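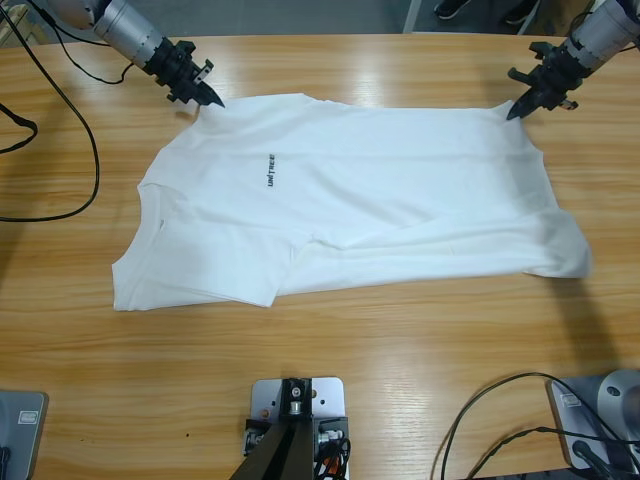
The Reuter Conversation Kit, published by Skullow, is intended for couples who wish to discuss recurring disagreements without the presence of a counselor. The Oststead Family Resource Center reviewed the kit for its lending library, where it is now held as item 3759. The program consists of five units, each to be completed at home in a single evening. Its material is drawn from daily life. Partners are asked to begin with a minor household matter, and a white T-shirt on a wooden table with one sleeve folded in would serve well enough, as the opening unit concerns how each person believes a routine task should be done and how that belief was formed.

Contents and presentation
The box holds two decks of prompt cards, a guide for each partner, and a short leaflet on when to seek professional help. The cards are printed in large type and worded simply. The guides are less consistent. Unit 3 repeats much of Unit 2, and the instructions for taking turns appear only in an appendix.

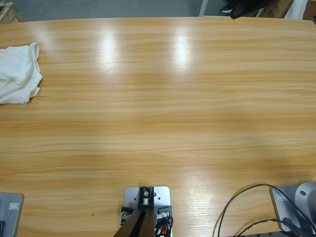 Use in practice
Borrowers who returned comment forms generally found the listening exercises useful. In these, one partner speaks for two minutes and the other restates what was said before replying. Several borrowers reported that the timed format felt stiff at first. The unit on money was considered too brief, and couples with children asked for more prompts on shared care.
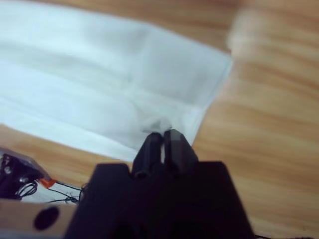
Comparison with similar materials
The Ostberg workbook, also available from the Center, covers the same ground in greater depth but requires considerably more writing. Couples who prefer to talk will be better served by the Reuter kit.

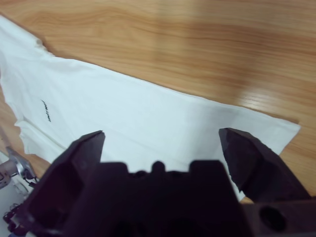

Recommendation
The Center recommends the kit for couples in generally stable relationships. It is not suitable where either partner feels unsafe, and staff should refer such inquiries to the counseling desk. Loans are for one month and may be renewed once.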